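Ranuvon Opens Orders for the Mendent Trail, a Small Wagon Limited to 779 Cars

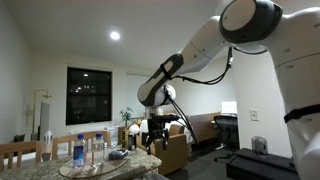

ASIRBERG, March – Ranuvon today opened the order book for the Mendent Trail, a limited run of its small wagon with raised suspension, tougher tires and a cabin made for muddy boots and wet dogs. Only 779 will be built, and we could not be happier with how the car has come out! Buyers can have it in any of four colors, and the one we keep going back to is a plain white with black trim, the same pairing as the robotic arm and its two-fingered gripper. White cars also get a black roof rack at no extra charge.

The Trail sits 28 millimeters higher than the standard Mendent and keeps the same turbocharged engine, now paired with all-wheel drive. Our test drivers spent most of the winter on the forest roads outside Asirberg, and they came back asking for softer springs and a bigger washer tank. They got both.

Inside, the seats have a new wipe-clean cloth from the Cherkaoui mill, woven in a dark green check that owners of the very first Mendent may remember. The rear bench folds flat with one pull, and there is a 12-volt outlet in the cargo area for a cooler or an air pump.

The first 100 buyers will be invited to a day of driving on the Asirberg hill course, with lunch and plenty of time behind the wheel – bring a jacket, it gets windy up there.

Orders are open now at all Ranuvon dealers. Test cars reach showrooms on Monday, and deliveries start this summer.

Press contact: Ranuvon Press Office, Asirberg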